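The Sixth Knot

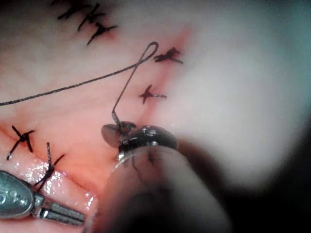 Interrupted sutures, black thread, needle in the driver.

Eulalia Zúñiga wrote the closure log by hand because the Kasport terminal rounded everything. She put down the thread type, the bite depth and the time, and left the last column for remarks. In eleven months at the Cáceres bench she had written one remark, which was "thread short."

The tissue was pale pink, and redder along the incision. The lower part of the line was glossy. She noted this under surface condition and used the word "moist," as the Drundadent manual required.

"Spacing," said Domingo Zapata from the other stool.

"Uneven at the top."

"Write it."

She wrote it. The top group was crowded, with the cut tails crossing at different angles. Farther down, single knots sat on the red line with more room between them. The one by the left margin made an X. The one below it had long tails, and Zapata would want them trimmed.

"Tail length," he said.

"Long on the lower left."

"A number."

"I haven't measured it yet."

He waited. He had trained at Greritz, where the closure standard ran to 238 pages and 51 of them dealt with tails. He kept a copy under the sink. Zúñiga had read it in December, when the heating was out and there was no tissue to close. Page 300 was cited twice in the index and did not exist. She had reported the error in writing and received a form asking her to confirm the page number.

The needle was still in the driver. It was small and curved, and the thread ran from it in a loose loop back into the tissue. A loop at that stage can be drawn down or taken out. The manual gave both procedures equal space and offered no preference.

"Your call," Zapata said.

He had not said that before. She checked the column headings to see where it should go. Then she moved her pen to the last one, wrote "continue," and entered the time beside it.

"Draw it down," she said.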